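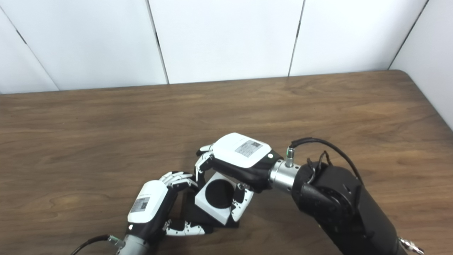
Figure 1. Both hands holding the small cube over the table.

Automation at the Marulanda Workshop: What Changes for the Assemblers
Student project report by Nilton Sotelo and Cristian Ticona
Submitted Tuesday, April 2, 2019

1. Background

Marulanda is a small workshop that puts together parts for other companies. Most of the work is done sitting down, by hand, and a lot of it is fitting one small piece onto another. In November the workshop started a trial with a two-armed station from Drikau. We wanted to find out what the station changes for the people who did this work before, so we spent our project weeks talking to them and reading the shift records.

Our main contacts were Gladys Ticona, who leads the assembly bench, and Abelardo Arango, who plans the shifts. Our supervisor was Wálter Ospina.

2. What we looked at

The records we were given cover 3096 parts handled at the bench and the station together. Of these, 2270 were done by hand. The rest went through the station. We did not compare speed, as the two groups of parts were not the same mix – the harder orders stayed at the bench.

We also interviewed 10 assemblers, each one alone and during paid time. Interviews were short and we took notes by hand.
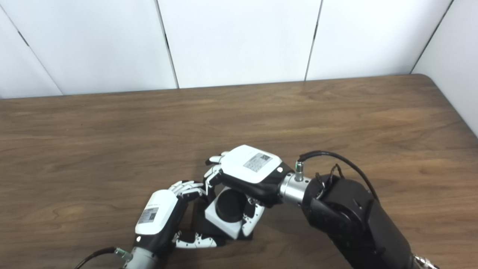
Does the station take work away from the assemblers?
So far it has taken tasks and no jobs. Two people moved from the bench to checking and tray loading, and their pay stayed the same.

3. What the assemblers told us

The most common comment was about hands and wrists. Holding a small part still while the other hand works on it is tiring over a full shift, and several people were glad to do less of it. One woman said she sleeps better now.

The second comment was about waiting. When the station stops, the person looking after it has to call Abelardo, and he may be on the other side of the building. Assemblers are used to fixing their own problems and did not like standing there. Some asked for training so they could restart it themselves.

There was also worry about skill. New people used to learn on the simple parts, and those are the parts that went to the station first. Gladys now sets aside a box of 200 simple parts for each new person. She started this on her own and it is not in the written plan.

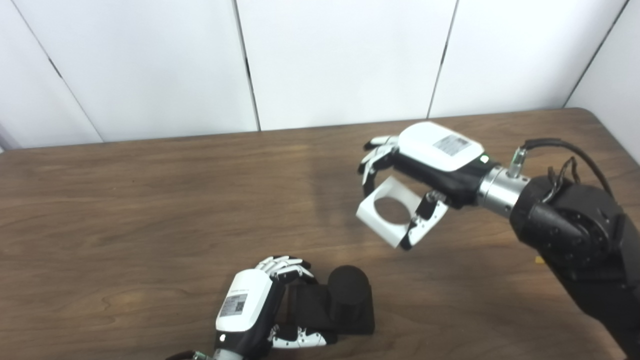

4. What we suggest

Train at least two assemblers per shift to restart the station. Put the practice box in the written plan. Ask the bench which parts should move next – they know which ones hurt.

We did not speak with the night shift, and the group that follows us should start there.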